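Zaid Majali: «Si el manual dice que no requiere mantenimiento, pregunto quién lo ha escrito»

Zaid Majali lleva catorce inviernos, así los cuenta él, arreglando células robotizadas en naves sin calefacción, y tiene poca paciencia con los folletos. Nos recibe en el taller de Evness, donde cuida de una célula de manipulación con un solo brazo que Declercq instaló para mover piezas pequeñas entre bandejas. Antes de sentarse ya está corrigiendo la primera pregunta. «No me digas inteligente. Dime cuántas veces se para a la semana y luego hablamos de lo que sea».

La célula se paraba bastante. Cuando Majali se hizo cargo, el registro de paradas de noviembre tenía 249 líneas, y él las leyó todas en papel, con un rotulador. La mayoría decían lo mismo: pieza no detectada en pinza. La explicación oficial era que la pinza estaba mal calibrada y que había que cambiarla por el modelo siguiente. Majali no se la creyó.

«Siempre es la pinza, ¿no? Es lo que se ve. Está en la punta, se mueve, toca la pieza, y encima tiene recambio en catálogo. Yo desmonté la pinza el primer día y estaba bien. Tenía mugre en los dedos, como cualquiera que trabaje».

El problema, cuenta, estaba repartido. Una parte venía del cable que alimenta la pinza, que alguien había sujetado con bridas demasiado prietas en la muñeca. Con ciertos giros el conector trabajaba en tensión y la señal se iba durante un instante. Otra parte venía de los puntos enseñados: se habían grabado con la mesa en una posición y después alguien la había movido siete milímetros para poder barrer detrás. «Siete milímetros. A un robot le dices que vaya a un sitio y va a ese sitio. Que la mesa ya no esté allí le da igual».

Le preguntamos si no es precisamente eso lo que los sistemas nuevos prometen resolver, con cámaras y correcciones automáticas. Suspira.

«Prometen. Yo he visto correcciones automáticas que tapan el fallo durante meses. La mesa se va moviendo, el sistema compensa, todos contentos, hasta que un día se acaba el margen y el brazo roza el borde. Entonces me llaman a mí y me dicen que ha fallado de repente. De repente no ha fallado nada en mi vida».

Su rutina de puesta a punto es poco vistosa. Empieza con la máquina consignada y el candado puesto, y en eso no admite discusión. Limpia los dedos de la pinza con un paño sin pelusa, revisa los tornillos de la brida con la dinamométrica y marca cada cabeza con una raya de pintura, de modo que en la revisión siguiente un vistazo le diga si alguno ha girado. Luego sigue el cable con la mano, de la pinza hacia atrás, buscando dobleces. Después comprueba el centro de la herramienta contra una punta fija, desde varias orientaciones. «Si el TCP baila, no toques nada más. La gente empieza a retocar puntos uno a uno y acaba con 44 puntos torcidos, cada uno a su manera. Eso me lo he encontrado aquí. Cuarenta y cuatro, y todos borrados al día siguiente».

— ¿Y los volvió a enseñar a mano?

«Algunos. Los de coger y dejar, sí. Los de paso los preparé antes en el ordenador».

La respuesta sorprende en alguien que ha dedicado media hora a hablar mal del software. Majali reconoce que trabaja con Drovum, el simulador que usan en el taller, y lo defiende con la boca pequeña. Le sirve para mirar por dónde pasa el codo del brazo, algo que con la célula real exige ir a velocidad reducida y con la mano en el pulsador. Le sirve también para discutir con Handeck, el proveedor de las bandejas, sin que nadie tenga que desplazarse. Lo que no acepta es que una trayectoria limpia en pantalla se dé por buena en el suelo.

Abre el portátil y nos enseña una de las pruebas. El brazo lleva una pieza roja suspendida junto a un bloque de madera oscura, con otra parte del mismo brazo muy cerca de la cara superior del bloque. Es lo que le interesa.

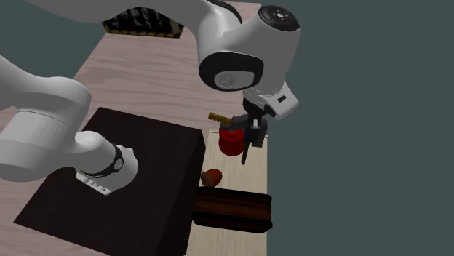
Una de las pruebas en simulación: la pinza sostiene la pieza roja con su varilla roscada dorada, por encima de la bandeja.

«Todo el mundo mira la pieza. Yo miro lo que tiene el brazo debajo, a la izquierda. En pantalla pasa, muy bien. Ahora ponle al brazo de verdad una manguera, una brida y un señor que ha dejado el bloque un poco girado. ¿Pasa? No lo sé. Y el programa tampoco lo sabe, pero lo dice con más seguridad que yo».

También desconfía de los agarres simulados. Un cilindro con relieve, explica, se puede coger de muchas maneras en un ordenador y de muy pocas en un taller, según cómo apoyen los dedos en los surcos y cuánto pese el lado de la rosca. Por eso prueba cada agarre en la célula con la pieza real, a baja velocidad, y la sacude. Literalmente: programa un vaivén corto y espera a ver si se mueve. «Me han dicho que es poco científico. Puede ser. Que me traigan otra cosa».

Declercq le ofreció un contrato de mantenimiento predictivo con sensores en cada eje. Lo estudió, pidió datos de una instalación parecida y le mandaron una presentación. Sigue sin contrato. No descarta firmarlo algún día — «no soy un cavernícola» —, aunque antes quiere ver un aviso que llegue a tiempo y que no hubiera dado ya el oído.

Al preguntarle por los resultados se pone incómodo. El registro está mucho más corto, admite, pero se niega a dar un porcentaje. Dice que en estas semanas también se ha producido menos y que cualquier cifra quedaría demasiado bonita. Queda pendiente además una vibración en el tercer eje, leve, que aparece con la máquina fría y se va sola. Sospecha de la correa. Ha pedido el recambio y no ha querido tocar los parámetros mientras tanto, a pesar de que un técnico le sugirió por teléfono bajar la aceleración y olvidarse.

«Olvidarse, me dijo. Lo apunté en el cuaderno, con la hora y todo».

El cuaderno, de tapas negras y con grasa en las esquinas, está colgado de un cordel junto al armario de control. Majali exige que se apunte en él cualquier cambio, incluido mover la mesa para barrer. La última anotación es suya y lleva la palabra «correa» subrayada dos veces.

Entrevista realizada en el taller de Evness. Publicada el 31/12/2020.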